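벽을 비워 두지 않는 집들

북쪽 항구 마을 키크베리(Kikberg)의 집들은 밖에서 보면 서로 구분이 잘 되지 않는다. 낮은 지붕, 작은 창, 바람을 등진 현관. 차이는 안으로 들어가야 보인다. 이곳 사람들은 벽에 그림을 건다. 거실은 물론이고 복도와 부엌, 계단 옆의 좁은 면까지 액자가 올라간다.

마을에 상설 화랑은 없다. 대신 옛 소금 창고를 고친 콜레크(Colleck)라는 대여소가 있다. 도서관에서 책을 빌리듯 그림을 빌려 가는 곳이다. 소장품은 285점이고 대부분 유화와 판화다. 한 번에 세 점까지 빌릴 수 있으며 기간은 넉 달이다. 연장은 한 번만 된다. 마음에 들면 살 수도 있지만 그렇게 하는 집은 많지 않다. 빌린 그림을 돌려주고 다른 그림을 받아 오는 쪽이 익숙하다고 한다.

내가 찾아간 때는 2월이었다. 해가 짧고 배가 거의 나가지 않는 시기라 대여소는 일 년 중 가장 붐볐다. 입구 옆 탁자에는 포장용 담요가 쌓여 있었고, 썰매에 그림을 싣고 온 사람도 있었다. 반납대 뒤에는 손으로 쓴 대기 명단이 붙어 있었다. 가장 인기 있는 작품은 작은 등대 그림으로, 스물세 집이 차례를 기다리고 있었다.

풍경화가 많은 데에는 이유가 있다. 뇌르고르(Nørgaard) 농장은 한때 여름마다 화가들에게 헛간을 내주었고, 화가들은 방값 대신 그림을 남겼다. 농장이 문을 닫으면서 그 그림 200점가량이 대여소로 넘어왔다. 들판과 만, 건초 더미를 그린 것이 대부분이다. 솜씨는 고르지 않다. 원근이 어긋난 것도 있고, 하늘만 그리다 만 것도 있다. 그런데도 대여 기록을 보면 한 번도 나가지 않은 그림은 드물다.

색도 한몫한다. 겨울이 긴 지역이라 흰 벽이 많을 것 같지만 실제로는 짙은 색을 칠한 방이 더 흔했다. 회색이 도는 녹색, 어두운 파랑, 흙빛에 가까운 빨강 같은 색이다. 페인트 가게 오둠(Odum)에서는 흰색보다 녹색 계열이 먼저 떨어진다고 했다. 어두운 벽에는 누런 들판이나 저녁 하늘처럼 따뜻한 색의 그림이 잘 맞는다. 반대로 눈 덮인 풍경은 잘 빌려 가지 않는다. 창밖에서 충분히 보기 때문일 것이다.

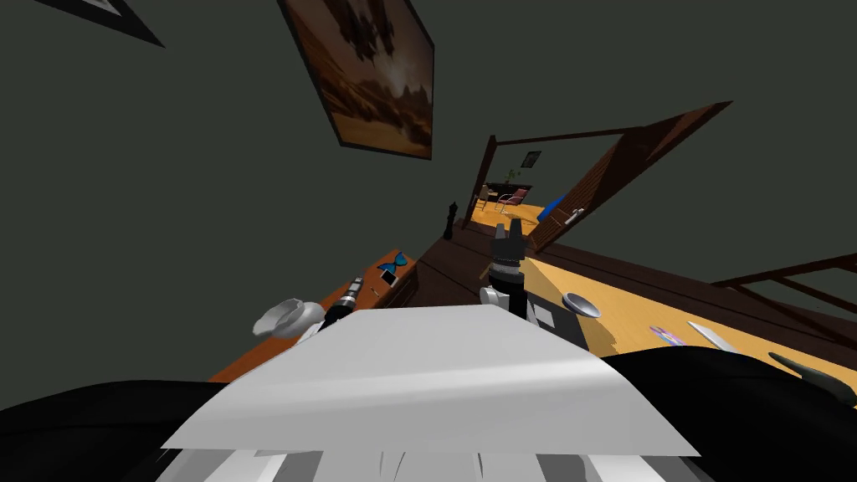 거는 높이는 집마다 다르다. 미술관에서는 흔히 선 사람의 눈높이를 기준으로 삼지만, 식탁 옆이라면 앉은 눈높이에 맞춰 조금 내리는 편이 보기 편하다. 문 가까이에는 가벼운 것을 건다. 바람이 센 날 문이 세게 닫히면 액자가 흔들린다. 오래된 집은 벽이 고르지 않아 못을 새로 박기가 쉽지 않다. 그래서 천장 아래에 가로대를 대고 줄을 내려 거는 집이 많다. 줄을 쓰면 그림을 바꿀 때도 벽에 구멍이 남지 않는다.

액자는 대여소에서 끼워 준다. 얇고 어두운 나무틀이 기본이고, 금색 틀은 몇 개뿐이다. 유리는 요청하면 끼워 주는데 부엌에 걸 그림이라면 꼭 넣으라고 권한다. 파손에 대비한 보증금은 없다. 흠이 생기면 창고 안쪽 작업대에서 직접 고치는 것을 거들어야 한다.

돌아오는 날 민박집 주인은 복도에 걸린 그림을 떼어 담요에 싸고 있었다. 반납일이 이틀 남았다고 했다. 그림이 있던 자리는 주변보다 벽 색이 조금 진했다. 다음에는 배가 있는 그림을 빌릴 생각인데, 아이들은 말 그림을 원한다고 했다.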